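Stelteswood Institute of Hospitality and Household Studies
Household Organisation, Unit 4: Small Stores and Shared Snacks
Handout for students. Course tutor: Bijan Arabzadeh

Purpose of the unit

This unit deals with the keeping of small packaged foods in places where several people help themselves during the day: staff rooms, reception desks, hobby rooms and waiting areas. Students will have met the rules for dry stores in the previous unit. Those rules still apply, but the quantities are smaller and the goods are handled far more often.

A snack station has two parts. The first is the reserve, kept in a closed cupboard or box. The second is the tray, which is what people see and take from. Students are expected to use these two terms in written work.

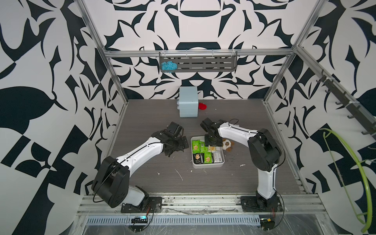 Page last changed: 11/2/18

The tray

A shallow tray with a raised edge is preferred to a bowl. Packets in a bowl slide over one another and the oldest sink to the bottom, where they stay. On a tray each packet can be laid flat with its printed face upwards, so that crackers and bars may be told apart without being picked up. Where packets must overlap, the name of the product should be left showing.

Packets of the same kind are placed side by side. Bars go along one edge, as they are stiffer than cracker packets and will crush them if laid on top. The tray should be full enough to look cared for, but a person should be able to lift one packet without moving the rest.

Students often ask about surfaces. A dark table top shows every pale mark, and should be wiped before the tray is set down. The tray itself is lifted and wiped underneath at each refill.

Things that are not food

Shared tables collect other belongings. Soft toys, yarn and small boxes are common in family rooms and hobby rooms, and there is no need to banish them. The following practice is taught at Stelteswood:

1. Soft items stand beside the tray and never in it. Fibres cling to wrappers and are then carried to the mouth.
2. Yarn, sponges and other loose or fluffy articles are kept off the table, on a hanging shelf or in a basket. A shelf with a lip is best.
3. Boxes belong at the back, against the wall, so that nobody has to reach over them to get to the food.

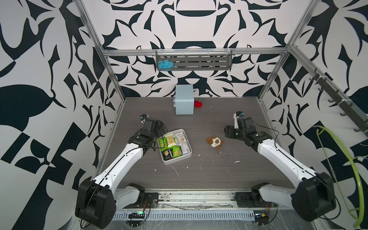 Refilling and rotation

The tray is refilled from the reserve at a fixed time, normally once in the morning. New packets go to the back and older ones are brought forward. Any packet that is torn, puffed up or past its date is removed and entered in the stock book – it is not left for someone else to deal with.

For the written exercise, students will use the stock sheet of the Prendia day centre. The sheet records 1,665 packets received in September, of which over 700 were crackers. The supplier, Dhillon, delivers in cartons of 18. Work out how many full cartons the crackers would require at the lowest figure consistent with the sheet, and state what you would do with a part carton.

Walls and hanging storage

Wall space is the most neglected part of a small room. A rail with hooks will take clips, hoops and light bags, and a slotted shelf holds small articles while letting dust fall through.

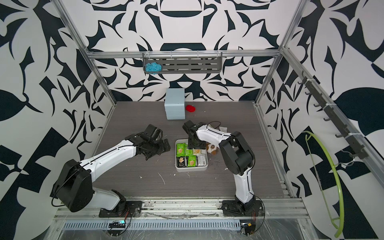
Heavier goods should not be hung, whatever the rail is said to bear. Hooks placed above a food table should carry clean and dry articles only, and cleaning cloths are to be hung elsewhere. Where a wall has a bold pattern, small dark hooks are easily missed by the eye, and a plain label beneath each will help new members of staff.

Reading and submission

Read the chapter on open display in Zuder before the next class. The exercise should be handed in on paper at the school office, with the student's name and group on the first sheet. Late work is accepted only with a note from the tutor.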